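**Friday, February 2026 — glaze durability, cup and mug series**

Carried over from Vy's entry: the Bendska matte base is still crazing on the thin-wall bodies. Thick-wall bodies from the same firing are clean. Kiln log shows no difference in top temperature between shelves, so I am treating this as a fit problem between glaze and body until something says otherwise.

Setup today:

- Bodies: Trivach stoneware, thin wall and thick wall, same bag lot as last time
- Base glaze: Bendska matte, sieved twice, specific gravity adjusted with tap water
- Stain additions: lavender, two levels. Other colors deferred
- Soak: 5 hours in the detergent bath, then rinse and rack dry
- Inspection: ink wipe, loupe, side light

Thắng mixed the bath before I got in. He used the 3,000 mL jug, which has the good graduations. The tall one by the sink reads high and should not be used for anything that goes in this book. I have put tape on it.

Weighed the first dry batch at 366 g for the thin-wall reference and 560 g for the thick-wall reference. Both go in the spreadsheet as pre-soak values. Re-weigh after drying overnight. If the thin one gains more than the balance drift, that points to water getting through the craze lines into the body, and we can stop arguing about whether the lines are only on the surface.

Rack drying notes. Upside down is fine for the mugs. For the cups with the unglazed foot ring, upside down also keeps the foot off the wire, so the ring dries faster and does not pick up marks. Do not stack. Last September's set was stacked and we lost the rims on two pieces, and then the chip data had to be thrown out.
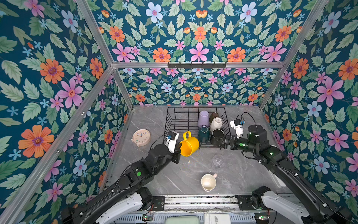 *Wire rack at the back of the tabletop, lavender cup upside down at back left.*

Ink wipe on the thin-wall pieces: lines visible under side light before the ink went on, so the wipe only confirmed it. Spacing is tighter near the handle joint. Thảo thinks the joint area is getting a double coat from the dip and I agree, the glaze pools there on the way out. Try a faster withdrawal and a quarter turn before setting down.

Thick-wall pieces: nothing under the loupe. One pinhole inside the base, old, already marked in wax pencil.

Stain level does not seem to matter. High and low lavender look the same for crazing, though the high level is slightly rougher to the fingernail. Not measured. Anong has the roughness gauge at Cosgrove until next week.

Options, cheapest first:

1. Thinner coat on the existing base
2. Add silica to the base in small steps, one tile per step
3. Slower cooling through the lower range
4. Change body (Vavdale sent a sample bag, unopened, shelf under the window)

Starting with 1 and 2 together on separate tiles — the kiln has room for both. Leaving 3 until Xuân has replaced the thermocouple, as the lower range readings jump and I would not trust a cooling curve from it.

To do:

- [ ] Re-weigh both references in the morning
- [ ] Cut and label test tiles for the silica steps
- [ ] Ask Anong for the gauge dates
- [ ] Top up distilled water, nearly out
- [x] Tape on bad jug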